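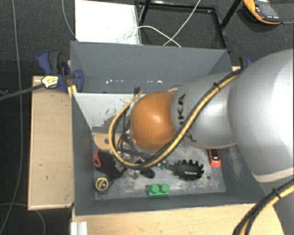
Benito Vallejo keeps the cell rules for Stivard's picking benches in a ring binder, and the binder is thinner than it was. The first edition ran to 19 pages. The current one is four, printed on both sides and replaced whenever a line in it changes.

"People read four pages," he said. "They signed for the old one. Signing and reading are different activities."

Vallejo is responsible for working practice on the benches where industrial arms pick mixed objects out of bins. The work is repetitive by design. An arm reaches into a bin of household items and hand tools, takes one, releases it, and goes back. The objects are chosen to be awkward: soft next to rigid, thin next to round. He was interviewed on a Tuesday afternoon, along with Lucie Caron, who writes the risk assessments, and Josué Rezende, who runs the benches on the early shift.

The formal framework is not in dispute. ISO 10218 covers industrial robots and their integration, and ISO 12100 covers the general method for assessing risk in machinery. Caron starts from both. What the standards leave to the user, she said, is most of what fills a working day.

"The standard tells you to assess the task," she said. "It can't know that the task includes a person leaning over a bin forty seconds after a bad grasp, wanting to turn a tape measure right side up. That is the task. If the assessment only describes the arm moving, it describes the safe part."

Her assessments list interventions separately from motions. Each has its own line: reaching in to reset objects, clearing a jam at the gripper, moving the bin, touching a cable, teaching a new position. For each line she records the required state of the robot, who may do it, and what has to be checked before motion is enabled again. Reaching into the bin requires a protective stop that has been confirmed on the pendant. Clearing the gripper requires the drives to be off.

Rezende considers the second requirement the one most often argued about. Switching the drives off and on again takes time, and an object wedged in the fingers looks like a small matter.

"You get someone new who says, it's a pasta server, I'll just pull it," he said. "Fine. Pull it with the drives off. The gripper is holding force and you don't know which way it goes when you let it out."

Cables take up the longest section of the binder, a full page and a half. Vallejo puts this down to experience on the bench. The arms carry external cabling to the gripper, and an external bundle has to have enough slack for the wrist to turn through its whole working range without pulling on a connector. The same slack forms a loop, and a loop can catch on a bin wall or come down among the objects.

The rule is that slack is set at the extremes of motion and checked at the middle. The operator jogs the arm at reduced speed to each corner of the bin, at the lowest height the program allows, and watches the bundle at the wrist. Ties are fitted snug enough to stop the bundle from sliding and no tighter. A tie that has marked the jacket is cut off and replaced with a looser one, and the jacket is inspected at that point.

"I used to write a figure for the loop," Vallejo said. "Then the gripper changed and the figure was wrong, and for two months people followed it anyway. So I took the number out and wrote down the test."

Ignacio Requena of Ultton, which audits the benches once a year, was asked separately whether he accepts a test in place of a dimension. He does, on the condition that the result is recorded. "If the sheet says 'cable check OK' every morning in the same handwriting, I ask to see it done," he said. "Usually I learn more from watching than from the sheet."

The sheet in question has four entries for the start of shift: bin fixed, cables checked through the range, stop functions tested, floor clear. The first concerns the clamps. A bin that moves a small distance invalidates the taught boundaries, and the arm will then press into a wall it has been told is somewhere else. Clamps are checked by hand, by pushing the bin from two sides. Rezende does not accept a visual check.

The fourth entry gives the most trouble. Cables on the floor accumulate with every added sensor or power supply. The binder requires that any cable crossing a walking route be covered or rerouted, and that the pendant have a designated place when it is not being held. Caron rates compliance with the pendant rule as moderate.

"The pendant goes wherever the hand was when it let go," she said. "I've written that finding three times. The next step is a bracket, because a fourth finding will not do anything."

Object selection has its own rules, drafted by Begoña Requena. She maintains the Lidine set, the pool of items that the benches draw from. Nothing with an exposed blade goes in. Nothing containing a battery goes in, nor glass, nor any sealed container of liquid. Tools with spring return are tested by hand first. Fabric items are allowed but are removed once threads start to pull, as loose thread winds into finger joints.

Each object is inspected when it enters the pool and again after 644 logged picks. The interval came from an early review of breakage and she does not claim it is optimal. "It was where the plastic handles started to show cracks," she said. "For wooden pieces it's too often. I keep one interval since two would get mixed up."

The pick log is also the source of the only statistic Vallejo quotes without being asked. Across 2563 logged interventions, the largest group was people reaching in to rearrange objects that had migrated to a wall or corner, where the gripper could not approach them. None of those interventions involved a fault in the robot. He used the result to argue for changing how objects are placed at the start of a run, and for letting the program end a run early when only corner objects remain.

The change went into the binder in December. A run now stops itself after a set number of failed approaches, and the arm moves to its park position before anyone is called. Rezende said that the early shift accepted this quickly. The late shift objected that runs were shorter, and he agreed that they were.

There is disagreement among the three about speed. Caron would keep the reduced speed for the first full run after any change to cabling or tooling. Vallejo thinks the first ten picks are sufficient, provided the range check has been done. Rezende sides with Caron but would like the reduction to be enforced in software, through the Tawfik cell controller, so that it does not depend on who is standing there. The request has been open for some time. In the meantime the binder says one full run.

Asked what he would tell a group setting up its first bench, Vallejo declined to recommend his own document. It was written for his bins, his arms and his floor, and a copied procedure tends to keep the parts that do not apply. He would have them spend a week writing down every occasion on which a hand went past the edge of the bin, and write rules for those.

Caron had one addition, which concerned the revision date on page one. She wants it in larger type.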